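Nesik Dustpan and Hand Brush Set, White, Soft Lip

Item 224. Sold as a set. Pan and brush are not available separately.

The Nesik set is a short-handled pan with a matching hand brush for crumbs, lint and dry debris on mattresses, upholstery and hard floors. The pan has a scoop of glossy white plastic with a flexible pale blue lip along the front edge. The lip follows a soft or uneven surface under light pressure. On stitched fabric, set it across the seam lines and brush toward it.

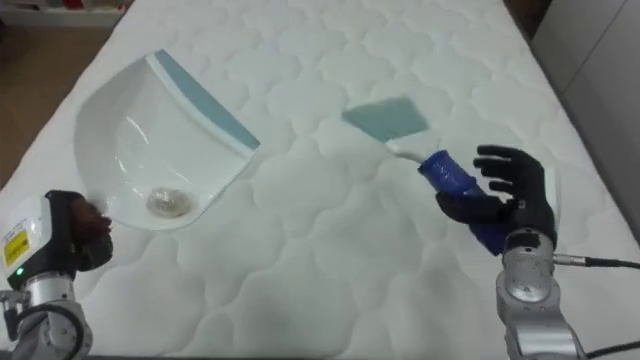 Static holds plastic film and wrapper scraps to the pan floor. Tip the pan over a bin and tap the rear wall, or wipe it out with a damp cloth. Do not use solvent cleaners on the lip.

Specifications

Pan width at lip: 224 mm
Brush length: 190 mm
Pan material: polypropylene
Lip: thermoplastic rubber, bonded, not replaceable
Temperature limit: 60 °C, hand wash only
Carton quantity: 7 sets
Set weight: about 190 g

The scoop is shallow, with a rounded back and low sides. It can be set down flat between passes. Empty it before it is half full when working on a bed.
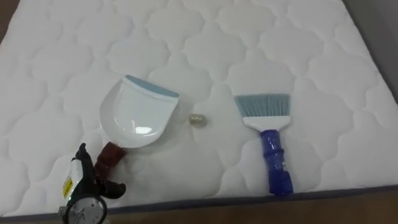 Use on mattresses

Strip the bed and leave the cover off until brushing is finished. Start at the head end and work toward the foot in short strokes. Quilted tops collect debris in the stitched channels, so go over each channel twice, the second time at a right angle to the first. Keep the lip flat. A raised lip pushes fine dust back under the pan.

Do not use the set on wet spills. Bristles that have taken up moisture should dry fully before storage.
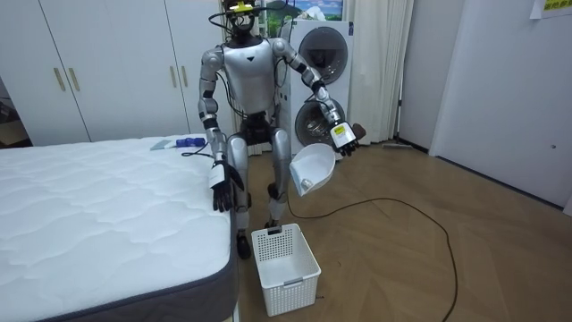
Keep one set for bedding and a separate one for floors. Item 224 is stocked in white only. Item 190, the Bosberg floor set, has a longer handle and a stiffer brush and is not recommended for fabric.

Cloths for the final wipe are listed under Boros Linen Care. Use a dry cloth on the mattress top and a slightly damp one on the border fabric.
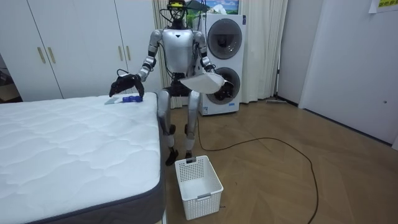 The lip was tested to 1000 strokes on quilted polyester at the Nurnedstead workshop without separation from the pan. Wear from rough concrete or brick is not covered by the warranty.

Ships from Nurnedstead. Returns accepted unused, in the original sleeve.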